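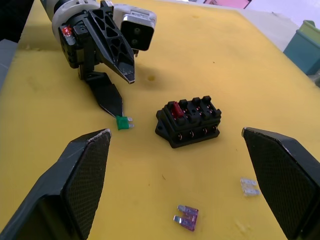 Blade fuses and a black fuse block on a yellow work surface.

Winter Check Evenings Return to Trekmont

Members who put their cars away for the cold months can bring them to the Trekmont workshop first for a basic electrical check. Bookings opened on 11/06/2019 and the last evening is in the second week of December.

Each check takes one of the 4 evening slots and covers the battery, charging voltage, lights and ground connections. Antigoni Triantafyllou will run the sessions again. She asks that owners bring the handbook if they have it, as fuse layouts changed often on older models and the label inside the cover is sometimes missing.

Last winter the most common fault was a slow battery drain. Trunk lights and aftermarket radios were behind most of them. A car that sits for two months with a small drain may not start in spring, and a battery left flat for that long often has to be replaced.

The fee is $2 for members, payable at the door. Money from the evenings goes toward the new battery tester, which will cost around $200. Parts are not included - please buy spare fuses in the rating shown in your handbook, and never fit a higher one to stop a fuse from blowing.

To book, leave your name and the make and year of the car at the Trekmont front desk. Parking is at the rear, by the Jotier Street gate.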